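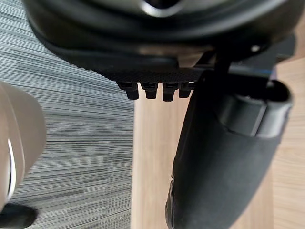 Black casing, close up

Drusdale Word Book: progress report to the Ragnarsson Fund, October 2020

Hello again! When I last wrote, in May, I was fretting about whether anyone would talk to me about old dale words down a phone line. I needn't have worried. The trouble has been getting people off the phone, and I've had to start ringing after tea so that I've a decent excuse to stop by bedtime.

The collection now stands at 104 words, each with a meaning, a sentence from the person who gave it, and the side of the dale they grew up on. That last bit matters more than I expected. At the Mudville end a "slape" path is one you'd fall over on, while up at Clandberg they'll use it for a person you wouldn't lend money to. Both are going in (I'm not daft enough to pick a winner).

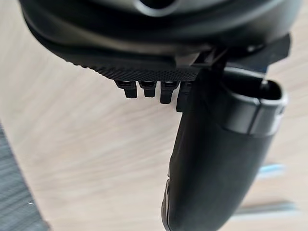

The words for how things feel under your hand have been the best surprise, and they've ended up with a chapter to themselves. We've got "clarty" for sticky mud, of course, but also "pibbly", which I'd never heard before this summer and now can't stop using. It means covered all over in tiny bumps, like the tight grid of little raised dots on that black band, next to the smooth shiny part. The smooth part would be "sleeky". One lady gave me both in the same breath while describing her mother's oilcloth, and I nearly dropped the phone.

Recordings are a bit behind. I've only got two long ones that are clear enough to share, and one of those has a kettle in it. I'd like to redo the Clandberg one if I can, though I'm fond of the kettle.

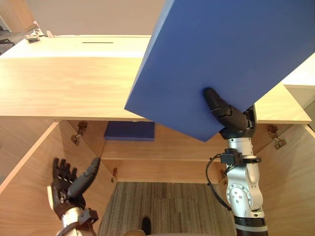

Photo: Dennis Penrose

On to money. We have £190 left in the travel budget that I haven't touched, and I'd like your blessing to move it over to printing. The printer's price is for 1000 copies, which sounds a lot for a small dale, but the schools want a set each and there are plenty of families who've moved away and asked for one.

Still to do: check the spellings (everyone disagrees, loudly), finish the farming chapter, and find somebody who can draw a decent sheep. I'll send the draft pages as soon as the farming words are in. If you'd rather have them on paper, just say and I'll post them.

Dennis Penrose
Drusdale Word Book

We use cookies to help this site work properly. Accept | Change settings

© Drusdale Word Book | Contact us | Back to top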